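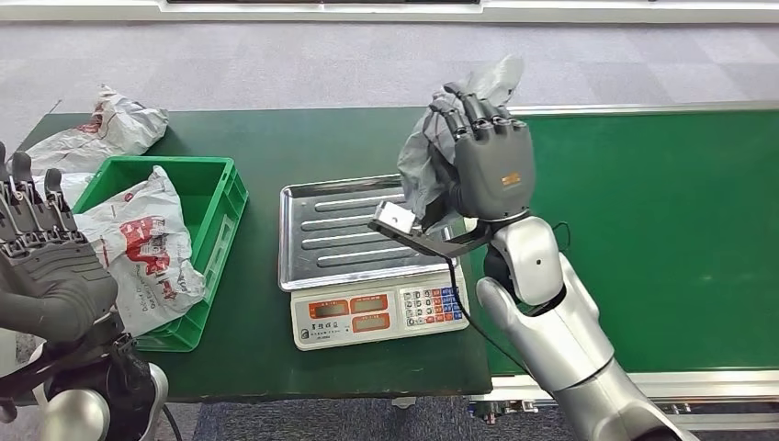
Recording Teleoperated Demonstrations at a Weighing Station

Applies to: two-arm cells with jointed hands, head camera, Tretirix recorder

This page covers how to record demonstrations for the bag-weighing task by remote control. It assumes the arms are calibrated, the operator has finished the Prerley gloves tutorial, and the recorder is installed. If the hand mapping has never been checked on your cell, do that first. Bad mapping can't be repaired after recording.

Before you start

You need a table with a scale on it, a conveyor or other drop-off point, a crate, and a supply of thin plastic bags. Mixed bags are better than identical ones. We use printed white bags and translucent gray ones, and the policy trained on both handled unfamiliar bags better than the one trained on white alone.

Turn on the scale and let it settle before the arms are powered. Press tare with the tray in place. The recorder does not read the scale over a cable; it stores the head camera image, so the displays need to stay readable from the head position. If the readouts wash out, lower the exposure on the head camera before you touch the room lights.

Step 1. Set the start pose

Bring both hands up to table height, left hand on the crate side and right hand on the conveyor side. Keep the fingers clear of the tray. Save the pose in the recorder under Session > Home. Every episode must begin within the tolerance of this pose or the recorder will refuse to arm.

Step 2. Engage the operator

Put on the gloves and hold your own hands in the same shape as the robot's. Press the left pedal to engage. The arms follow only while the pedal is down. If a hand jumps when you engage, release at once, match the pose more closely, and try again. A jump of any size at the start of an episode makes it unusable for training.

Step 3. Pick the bag

Approach from above with the fingers open. Thin plastic gives almost no force feedback, so close the hand by sight and keep closing past the point where it looks held. A bag pinched between two fingertips tends to slide out during the lift. Wrap all four fingers over the material and let the loose part billow out wherever it wants to go.

Lift slowly. Pause for 2 seconds once the bag is clear of the table. The pause gives the trainer a clean boundary between grasp and transport.

Step 4. Place and weigh

Lower the bag onto the tray until the material rests on the ridges, then open the hand fully before moving away. Watch any bracket or tool mounted at the wrist. On our right arm it sits lower than the palm when the hand is tilted, and it will reach the tray before the fingers do. Contact with the tray shows up as a false weight, and the episode has to be thrown out.

Hold both hands still until the reading stops changing. Do not lean a forearm cable on the scale housing.

Step 5. Clear the tray

Pick the bag up again and move it to the crate or the belt, depending on the task label. Use the left hand for the crate and the right hand for the belt. Crossing arms works, but it hides the displays from the head camera and slows the policy down later.

Return to the home pose and release the pedal. The episode closes by itself.

Step 6. Label and review

Mark each episode as good, failed or discard. Keep failed grasps if the operator recovered without resetting the pedal — they are useful. Discard anything with a jump, a tray strike or a hand outside the camera view for longer than the pause.

How many to record

The first policy at Pendbridge was trained on 500 episodes and dropped bags often during the lift. At 3,000 the drops were rare enough to leave the cell running between checks. Keep sessions short. Operators on our cell change over after 19 episodes, and the count resets when the gloves come off.

Known problems

Bag sticks to the fingers on release: spread the fingers wide and raise the hand straight up. Do not shake it.

Recorder shows "pose drift": the gloves have slipped. Tighten the wrist strap and save Home again.

Left and right hands out of step: restart the Barroso bridge service, then the recorder, in that order.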